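About Wetska Camera Reviews

Hi, I'm Maj-Britt Söderlund, and I test cameras and lenses from a spare room in Gesdale.

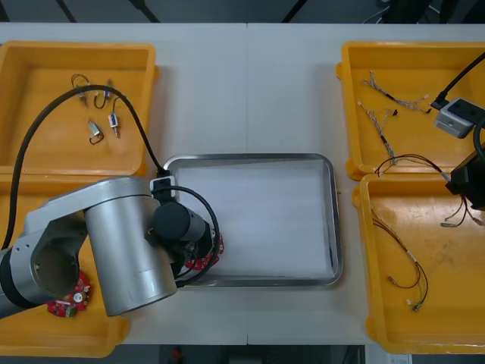

How it all started

I bought a secondhand compact one April, couldn't find a single review that told me how it handled indoors, and wrote my own - all 200 words of it! There are now 168 reviews on the site, and I still shoot with every camera for at least five days before I score it.

Who pays for this?

Mostly reader donations. I buy or rent my gear (usually from Josar, at the normal price) and it all goes back or gets sold on. Got a lens you want tested? Drop me a line.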